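Thu 18 June

Tidy bench, caps and cloths. Evaristo on the arms in the morning, me on the log, then swapped after lunch when his shoulder started complaining.

The task as Caltovside wrote it up: "Operator clears miscellaneous soft goods from a work surface into sorted trays." In my house this is called putting your hat away, and I have a teenager who can't do it either. So the bar is low and we are still under it.

Layout is the same as yesterday. Caps to one tray, blue cloths to the other, cactus stays where it is. The cactus was Braulio's contribution. He wanted something on the table the arms have to leave alone, and he picked the one object that would get back at us if they didn't.

First block was caps only. A baseball cap is a lousy thing to hand a two-finger gripper. The crown is a dome with nothing inside it, so you close on it and it folds away from you. The bill is stiff and easy to pinch, but lift by the bill and the rest swings like a bucket. We settled on coming straight down on the crown, squeezing late, and lifting slowly. Evaristo does this well. He also says "easy, easy" to the arm the whole time, and I have not found a column for that in the log sheet.

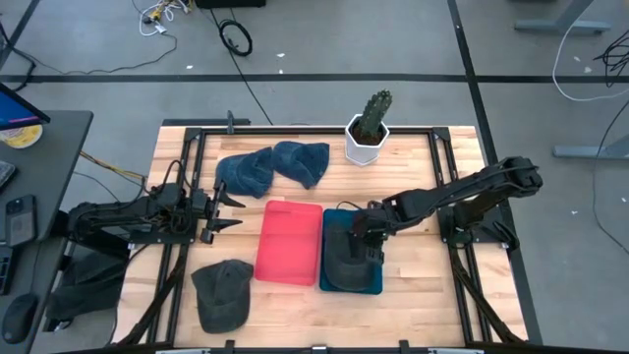

Cap block. Right gripper down on the crown in the teal tray, red tray empty, second cap still out on the table.

Problems, in the order I wrote them on my hand:

Bill orientation. The sheet says "cap in tray." It doesn't say which way the bill goes. Evaristo puts it toward the front edge, I put it wherever it lands. If we're both feeding the same model it will learn to be undecided, and it will have learned that from me. Need a rule. Proposed: bill toward the front edge, because he won the coin toss.

Trays. They're light enough to skate when a finger catches the rim. Tried tape underneath. Tape holds, then the tray has to be peeled off at reset, and reset was already the slow part.

Resets in general. Every episode ends with a person picking up everything the machine just put away and messing up the table again, tastefully. I have become the thing that makes the mess so the robot can practice cleaning. Asked Braulio if there was a job title for this. He said "intern."

Count for the project so far is 3,325 episodes logged, of which 1,553 passed review. The rest are mostly dropped cloths, late starts and people talking to each other with the recorder running. Etetti wanted 1,000 clean ones before the first training run, so we're past that and they can quit emailing.

Checked the low view before the second block. It sits down near the tabletop, which makes the trays look like a pair of barges.

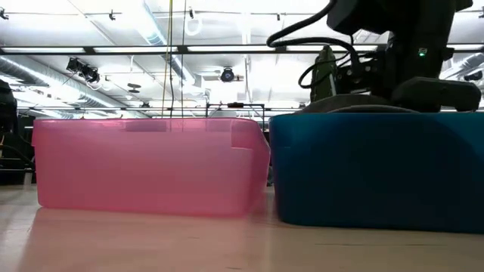
Low view across the tabletop: pink tray on the left, teal on the right, lights and ductwork behind.

Two notes on this view. The light comes right through the pink one, so anything inside shows up as a vague shadow, and the teal one hides everything below its rim. If you want to know whether a cap is really in the teal tray you need the overhead. Also the ceiling lights are very bright in it. Asked Florkano about turning down the exposure. They asked for a ticket. Ticket filed.

Second block was mixed, both arms. This is where I got humbled. The cloths are worse than the caps. A cap at least has an opinion about its own shape. A crumpled cloth gives you a new shape each time, and the grip that worked on the last one closes on air. Best luck came from going for the fattest fold and not caring how it looked on the way over.

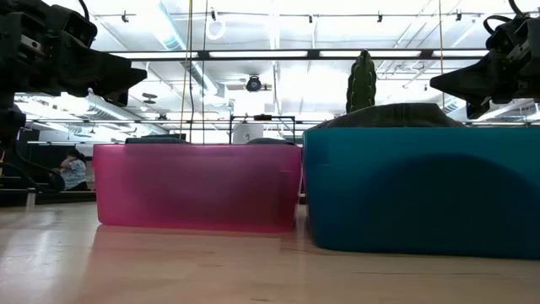

By midafternoon we'd stopped trying to lay anything flat. The review criteria don't ask for it, and a thing that's in the tray in a heap scores the same as a thing that's in the tray like a department store display. I noted this as a weakness in the criteria and then took full advantage of it.

Ran last week's policy for a few tries between blocks, arms on their own. It found the nearest cap each time, went down on it with great confidence, and on 2 tries came back up with it. The other times it carried nothing to the tray, opened the gripper over it, and went home satisfied. I've worked with people like that. It left the cactus alone throughout, so credit where due.

Evaristo wants to slow the approach for the last stretch above the crown. I think the squeeze is the trouble and the approach is fine. We'll do his first, as he's the one with the good success rate. 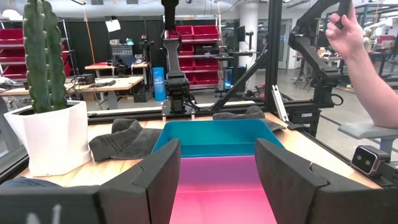

So would you let it loose on a hallway closet yet?
Only if somebody stands next to it and you own hats you don't care for. One table with known objects is within reach this summer; a closet has hangers, boots and a door.

Tlapale visits in August and will want to see folding. Remind Braulio that we have never done folding.

For tomorrow: write the bill rule on the sheet, try rubber feet in place of tape, ask whether the Florkano ticket went to a person. Evaristo bringing the heat pad for his shoulder.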